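Wrist-view rendering practice

Wrist-view rendering practice is the set of rules that robotics groups follow when they produce simulated pictures from a camera mounted on a robot's wrist. It covers where the virtual camera sits, what must be in view before a run starts, how the gripper and its surroundings are shaded, and how the settings are written down. The best-known written version is the Rolland Guide, drafted by Murray Gill and Liên Đặng and circulated to simulation teams from September onward in its first year. It is a wonderfully readable document for a technical standard, and much of its wording has passed into daily use.

Background

Early simulated wrist views were often set up by eye. One team would place the camera high and far back, another would push it so close that the fingertips fell out of view, and both would call the result a "wrist camera." Comparing work between labs was a headache. Gill and Đặng started by gathering 42 setups and sorting them by one plain question: could a person looking at the opening image tell how far apart the fingers were? The answer was no for a surprising share of them, and that finding shaped everything that followed.

Opening pose

The guide's first rule is its most quoted: start open, start empty. Each run begins with the fingers apart and nothing between them, so that software and human reviewers share the same reference point. The tips of both fingers must be in view, along with enough of the gripper body to show which way it is turned. The body may run out of view at the bottom. Small side fittings should stay in the model even when they serve no purpose in the task, as they change the outline that a vision system learns to recognize.
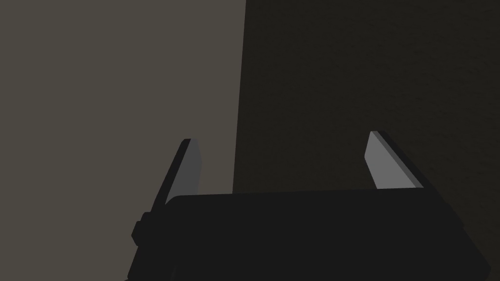
Simulated wrist view with the two-finger gripper open and empty.

Shading and contrast

This part of the guide is where the fun is! A black gripper is common, and black on a dark background can swallow the outline of the whole tool. The guide does not ban dark backgrounds, and in fact encourages them, on the grounds that real workplaces have plenty of shadow. It asks only that the body stay distinguishable from whatever lies behind it. Gray inner faces on the fingers are a great help, especially where one finger stands against a light surface and the other against a dark one. Teams are urged to check each finger separately and never to judge contrast from the brighter one alone.

Plain backgrounds are allowed in opening images. Fine surface grain is welcome, provided it is listed in the settings file along with the lights.

Record keeping

Every batch travels with a settings file giving the camera position, the lens values, the finger opening, the light placement and the version of the gripper model. Batches are capped at 400 runs, after which a new file has to be opened even if no setting has changed. Lâm Đồng, who wrote this section, argued that long batches hide small edits, and later users have largely come to agree with him. The pictures must also be labeled as simulated wherever they are stored or printed.

Review

A batch is passed by 2 reviewers working apart. Each looks at 40 opening images and marks any in which a fingertip is hidden or the gripper outline is lost. A single mark sends the batch back for a fresh look at the lights and the camera mount. Reviewers are asked to use an ordinary office screen, a lovely practical touch that catches shadows too deep for everyday viewing.

Adoption and criticism

Zevton and Roson both took up the guide for their in-house simulators, and Bremard built the opening-pose check into its rendering tool. Hằng Lương has criticized the batch cap as a burden on small teams, which may have one person doing all the paperwork. Quyên Hầu has raised a different point: the rules were written with two-finger grippers in mind and say little about suction cups or many-fingered hands. A supplement on suction tools exists in draft, with its section on opening pose still unsettled.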